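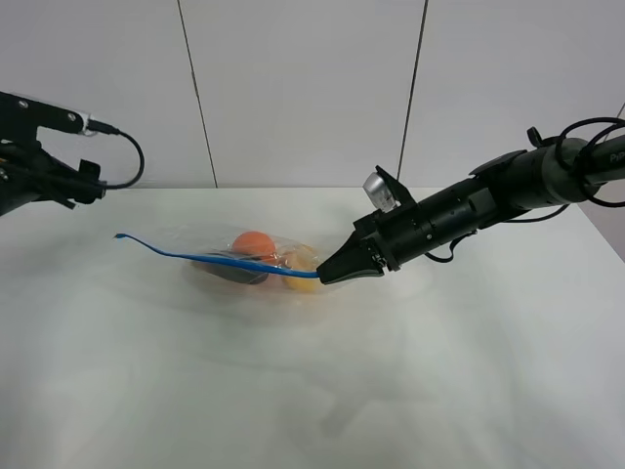
Noltuvard Two-Arm Table Station
Sold and supported by Primwood, Druscombe
Page updated August 2, 2021

Noltuvard is a table station with two robot arms and a small camera at each wrist. It is made for teams who want to find out which small chores a machine can already do, at home or at the packing bench, and which chores should stay with a person for now. Customers often ask us if it can pack a lunch or put away the vegetables. Our answer is "partly", and on this page we try to explain the word.

What it does well today

Picking up firm things of fist size and placing them in an open box. Moving cups from one side of the table to the other. Sorting by colour, when the colours are clearly different. For these chores the station can work through a morning with a person in the same room who looks at it from time to time.

What it does with difficulty

Anything soft, thin or transparent. The zip-top bag is our favourite test, and it is also the one which makes us modest. A person holds the bag with one hand and runs two fingers of the other hand along the zipper, without looking.

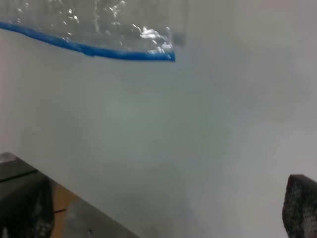
For the arms every part of this is separate work. The camera must find a clear film on a pale surface, where the reflections change each time the film moves. A coloured zipper strip helps very much, and we recommend it to every customer who is free to choose the bags. With fully clear bags our results are weaker and we do not publish them yet.

In our workshop we made 1,236 attempts to grasp a bag by the zipper strip and lift it. In 214 of them the fingers closed on nothing, or the bag slipped away. This counts the grasp and the lift only. Closing the zipper over its whole length is a longer chore, and we do not offer it as a finished function.
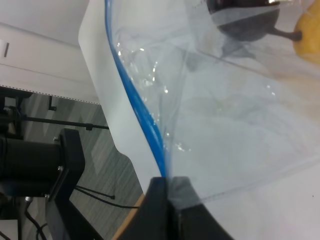

The grasp works best near the end of the strip, where there is less film to bunch up between the fingers. If the bag is heavily filled, please let one arm hold the body of the bag while the other arm takes the strip. This method is slower but it drops less.

For practice we advise light contents with simple shapes, for example a ball, a toy fruit or an eggplant. Real fruit is possible, but soft fruit will get marks. 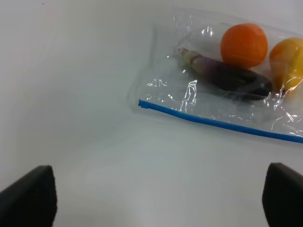

What is in the delivery

Two arms with grippers and table clamps
Wrist cameras with brackets
4 pairs of textured finger pads
Painemal control software, licence for one station
Cable set and printed manual

The table is not included. Choose one which does not rock, with a plain light top. A cloth can be laid over it, but smooth it again between runs, otherwise the bag may catch in the creases.

Before you order

The station is not a kitchen appliance. It must not be used with knives, hot pans or liquids, and children should not be within reach of the arms. Delivery takes 6 weeks from Druscombe. You are welcome to send us a sample of your own bags or goods first, and we will tell you in writing if we think the station can handle them.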